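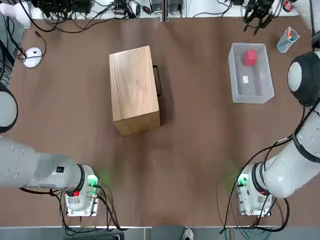

Garnus 雨量手抄记录

说明文件，2023-03-18 更新

Garnus 是一套日降水量数据，由 Golerach 河谷各雨量点的手抄登记簿转录而成。整理者为 Kobe Van Loon 和 Bjartur Kragh。数据以纯文本表格发布，每个雨量点一个文件，另附一份站点表和一份更正记录。

如果只想尽快用起来，读完“列说明”和“缺测与零值”两节就够了。其余部分写给需要核对来源的人。

来源

原始登记簿由各雨量点的观测人填写，大多是横格本，一页一个月，也有用旧账本改的。全部登记簿覆盖 30 年，但没有哪个雨量点从头到尾连续。Fajardo 的记录最完整，上游几个点断断续续，有的只在雨季有人抄。

观测时间统一规定为早晨 8 点，所记数值是前一天早晨到当天早晨的累计量。部分观测人习惯把数值记在前一天名下。能够确认的，转录时已移到读数当天，并在标记列写明 S。不能确认的保持原样，标记列写 Q。做逐日比较时请把 Q 行单独处理，做月合计影响不大，只有月初和月末那一天会串月。

登记簿里的备注（“大雾”“量筒裂了，借邻站的”“河水漫到路上”）单独放在 notes 文件里，按站点代码和日期对应。备注没有统一用词，照原文录入，错别字也保留。

文件结构

data 目录：各雨量点的逐日数据，文件名为站点代码。
stations.txt：站点代码、名称、海拔、雨量器口径、起止时间。
notes.txt：登记簿备注。
corrections.txt：发布以来的全部改动。
checks 目录：校验脚本和最近一次的输出。

文本编码为 UTF-8，列之间用制表符分隔，小数点用英文句点。请不要直接用电子表格软件打开后再存回去，日期列和带前导零的站点代码会被改掉。我们自己吃过一次亏，更正记录里最早的几条就是为此写的。

列说明

每个逐日文件有 8 列：

station：站点代码，文本。
date：读数日期，年、月、日用短横线连接。
precip：降水量，单位毫米。
raw：登记簿上的原始写法，包括涂改后的字样。
unit：登记簿所用单位。早期有几本用英寸，已换算到 precip 列。
flag：标记，见下文。
page：登记簿页码。没有页码的，从封面后第一页起编。
entered_by：转录人缩写，KVL 或 BK。

precip 与 raw 不一致时，以 raw 为登记簿的证据，以 precip 为我们的判读。不同意判读的，请引用 page 来信，我们会重新翻原件。

缺测与零值

这是整套数据里最容易用错的地方。

登记簿上的空格有两种意思：当天没下雨，或者当天没人去读。不同观测人的习惯不一样，同一个人前后也会变。我们的处理办法是，先看这一页上有没有写过“0”或画过横线。写过的，说明此人会记零，空格按缺测处理，precip 为空，标记 M。整页都没有写过零的，空格按可能无雨处理，precip 仍然为空，标记 Z。Z 不等于零。需要把 Z 当作零来计算的，请在自己的文章里写明。

“痕量”一律录为 0.0，标记 T。

连续几天没读、之后一次读出总量的，总量记在读数那天，标记 A，前面各天标记 M。没有做任何分摊。
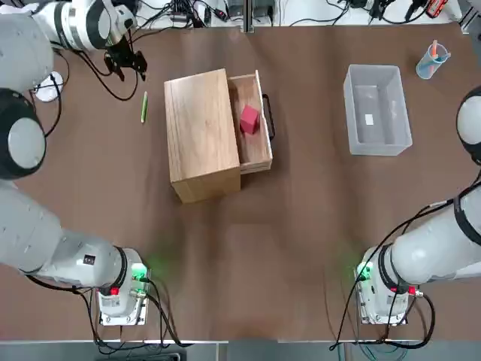 转录与核对

转录用的是 Dreltora 录入表，一屏对应登记簿的一页，行的顺序和纸面相同。每页由一人录入，另一人不看第一遍结果再录一遍，两遍不同的格子回到原件上裁定。最常见的分歧是 1 和 7，其次是小数点落在格线上看不清。有一位观测人的 4 和 9 几乎没有区别，他的记录凡是靠上下文判断的都加了标记 Q。

两遍录入之后运行校验脚本。脚本检查日期是否重复、页末合计是否与逐日之和相符、单日数值是否远高于邻近雨量点。合计不符的，不改逐日数值，只在标记列加 P。观测人自己加错的情况相当多，尤其是跨页抄写的时候。

Fajardo 的雨量器中途换过位置，从院墙边移到约 20 米外的草地上。登记簿里没有写明换的日子，只在备注中提到“新地方，风大些”。我们没有做均一化订正，站点表里给出了可能的时段，分析长期变化时请留意。

不适合的用途

这套数据不能用来推算短时雨强，登记簿里没有小时记录。冬季降雪的数值也不可靠：有的观测人把雪化开再量，有的只写雪深，有的写“雪”一个字了事。只写雪深的行，precip 留空，标记 N，原文在 raw 列。

河谷上游高处的雨量点少，直接拿各点平均当作流域面雨量会偏低，低多少我们没有估算过。

隐私

登记簿封面上有观测人的姓名，有的还写了住址。发布的文件中已去掉住址，姓名改为编号。备注里提到其他人的地方，用“某人”代替，这是对备注原文所做的唯一改动。站点坐标没有放进站点表，理由是多数雨量器就在私人院子里。

使用与引用

数据可自由使用和再分发，注明来源即可，改动过的版本请换一个名字。引用时请写：Van Loon 与 Kragh，Garnus 雨量手抄记录，并注明所用文件的更新日期。只用到单个雨量点的，请同时写出站点代码。

原件由 Bjartur Kragh 保管，可以预约查看。纸张较脆，不提供复印，需要某一页的可以请他抄录。

待办

补录两本字迹褪色的登记簿，目前只认出一部分。
把 notes.txt 里的度量单位单独标出来。
核对上游雨量点的雨量器口径，站点表中带问号的都还没有落实。
给 Q 标记分类，现在日期存疑和数字存疑混在一起，用起来不方便。

发现错误请写明站点代码、日期和页码，发给 Kobe Van Loon。三月份他多半在外地，回复会慢一些。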